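Housses de chaises : à garder ou à enlever quand on reçoit ?

Forum Maison et quotidien > Salle à manger

Marjolaine_du_4
Bonsoir à toutes et à tous,
Je me lance, après vous avoir lus tout l'hiver sans oser écrire. Nous avons une salle à manger toute simple, une table claire et des chaises que j'ai habillées de housses au fil des années.
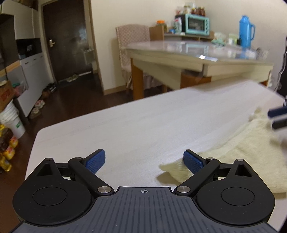
Ma belle-sœur, que j'aime beaucoup par ailleurs, m'a glissé dimanche que les housses « ça faisait salle des fêtes » et qu'une chaise devait se montrer telle qu'elle est. Depuis, je tourne autour de mes chaises comme une âme en peine ! Les assises dessous sont en bon état, sauf deux que le chat a travaillées avec beaucoup d'application. Mon mari dit qu'il s'en moque (il dit cela de tout ce qui n'est pas son potager). Alors, chez vous, on couvre ou on découvre ? Et si on couvre, comment faites-vous pour que le tissu ne tourne pas dès que quelqu'un se lève ?

tante_odile
Bienvenue Marjolaine ! Ne touchez à rien, surtout. Chez ma mère il y avait des housses d'hiver et des housses d'été, on les changeait en même temps que les rideaux et c'était une petite fête, on ouvrait les fenêtres, on secouait tout dans la cour. Je fais pareil aujourd'hui, avec un coton épais que je lave à 30 et que je remets encore un peu humide sur la chaise, il se tend en séchant et je n'ai plus à repasser. Pour que ça tienne : deux rubans cousus à l'arrière de l'assise, noués autour des pieds. Votre belle-sœur s'y fera.

Rabot74
Je vais jouer les rabat-joie, pardon d'avance. Remettre un tissu humide sur du bois, non, vraiment non. J'ai restauré des chaises pendant une bonne partie de ma vie et j'en ai vu arriver avec le vernis tout blanchi sous la housse, les propriétaires tombaient des nues. Si le bois est beau, montrez-le. Si l'assise est abîmée, faites-la regarnir, cela coûte moins cher qu'on ne croit : pour mes 4 chaises de cuisine j'avais payé 95 euros de fournitures chez Stüber, mousse et sangles comprises, et j'ai fait le travail moi-même sur deux soirées.

tante_odile
Cher Rabot, j'ai écrit « un peu humide », pas trempé ! Trente ans que je fais ainsi et mes chaises se portent mieux que moi.

Rabot74
Alors elles ont été vernies par quelqu'un de sérieux, et je lui tire mon chapeau. Mais je ne le conseillerais pas à une personne dont je ne connais pas les chaises.

jad.twal
Bonjour, Jad Twal, je couds un peu pour les voisins et je lis ce fil avec plaisir. Je suis entre vous deux. La housse, oui, à condition de l'enlever pour aérer de temps en temps, et de prendre un tissu prélavé, sinon au premier lavage elle remonte de deux doigts et on dirait un pantalon trop court. Pour qu'elle ne tourne pas, je couds une bande antidérapante sous l'assise. J'utilise celle de Dirko, la Prerkis m'a laissé des traces collantes dès l'été venu.

Filoche
Pas d'accord pour la Prerkis, la mienne n'a jamais bougé. Vous l'aviez peut-être posée sur un vernis frais ?

jad.twal
C'est bien possible, Filoche, la cliente venait de refaire ses chaises et je n'ai pas pensé à lui demander. Je retire la moitié de ma critique !

Filoche
Moi, ce qui me gêne, ce sont surtout les housses toutes faites. J'en avais commandé chez Atgate, les dossiers étaient annoncés « universels » et je n'ai jamais réussi à les enfiler, j'y ai laissé un ongle et ma bonne humeur. Mesurez bien la hauteur du dossier avant, et aussi l'épaisseur en haut.

Marjolaine_du_4
Que de réponses, merci, cela me touche beaucoup. J'ai regardé sous les housses ce matin avec une lampe, le bois n'a pas de traces blanches, Rabot, vous pouvez respirer. Je crois que je vais faire regarnir les deux assises du chat et garder les housses pour tous les jours, puis les ôter quand ma belle-sœur vient. Jad, le prélavage, vous le faites à quelle température pour du coton ?

jad.twal
À la même que les lavages suivants, et sans assouplissant. Pensez aussi à passer les rubans dans la machine avec le tissu, ils rétrécissent parfois davantage que lui.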